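The Fruit Gets the Good Shelf

Most people who inherit a wall of cubbies fill it with shoes, or yarn, or the mail they intend to open. The woman who runs the pantry room at Filliseck, a shared workshop building on the Tralgate side of the river, fills hers with fruit. She asked me to leave her name out of this, on the grounds that she already gets enough notes under the door.

We met in March, at ten in the morning, in the narrow room behind the kitchen. She had made coffee and hidden the good mugs.

"People hear pantry and they expect a pantry," she said. "Jars. Gingham. I have a white shelving unit and opinions."

The unit came with the building. For two years it held binders, and when the binders went to the basement she was told she could have it if she could find a use for it by the end of the week. She went to the market in Mudavley and came home with pears.

I asked why pears.

"They were cheap and I was under pressure."

Her system, if she will forgive the word (she won't), is one kind of fruit to a compartment, with plenty of room left over. She used to keep everything in a big bowl on the kitchen counter. The bowl was handsome and widely admired, and everything at the bottom of it was brown by the weekend.

"A bowl is a pile with good manners," she said. "You see the top three things. Underneath it's a crime. I once put my thumb through a peach in front of a visitor from the county."

So now each piece gets a floor and walls. The shelves are wiped down in the morning, the fruit is laid out afterward, and anything with a soft spot goes to the kitchen to be stewed. She is strict about how a pear should rest. On its side, she says, and never leaning on another pear, because that is how the bruising starts. She has heard the argument for standing them upright. She heard it for most of a winter from a man in the upholstery shop, and she has asked him to stop.
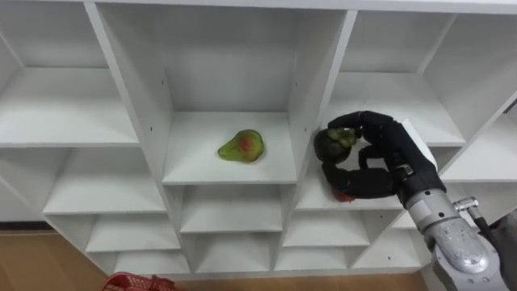 A pear on its side, as the house rules require, with green fruit one compartment over.

I pointed out that a good many of the cubbies had nothing in them at all. This turned out to be the wrong thing to say, or possibly the right one, as she talked about it for a quarter of an hour.

"Everybody wants to fill them. They come in, they see a space, and there's a stapler in it by lunch. I've taken out a bicycle bell. I've taken out one glove. I took out a sandwich, and the sandwich had a name on it, so that was a conversation."

Her view is that the empty ones are doing a job. Fruit that is crowded gets forgotten, and fruit that is forgotten gets flies. With space on either side, you notice the pear. You might even eat it.

Do people eat it?

"They eat the apples. The pears they squeeze and put back. I can tell. I've been looking at these pears all day."

She did try labels. There was a whole season of labels, printed on the machine in Room 502, with the name of the fruit and the day it came in. They peeled off, and someone swapped them around so that for most of an afternoon the lemons were listed as plums. She has since gone back to trusting people to recognize a lemon.

The one thing she would change is the color. White shows everything: juice, dust, the ring left by a cup whose owner has never come forward. She had a quote for repainting from Kao, the decorating firm down the street, and it came to $275, which she described as a lot of pears. The old screw holes would have been filled as part of the deal. She has decided she likes the screw holes.

Before I left, I asked what she would say to someone with a set of cubbies at home and a fruit bowl they were starting to have doubts about.

"Start with one shelf," she said. "Put it where you walk past. Don't buy baskets to go in it, you'll only end up with little piles in boxes. And check the bottoms, people never turn anything over."

She gave me a pear for the train. I laid it on its side in my bag, under a hardback book, and it did not make it as far as Mudavley.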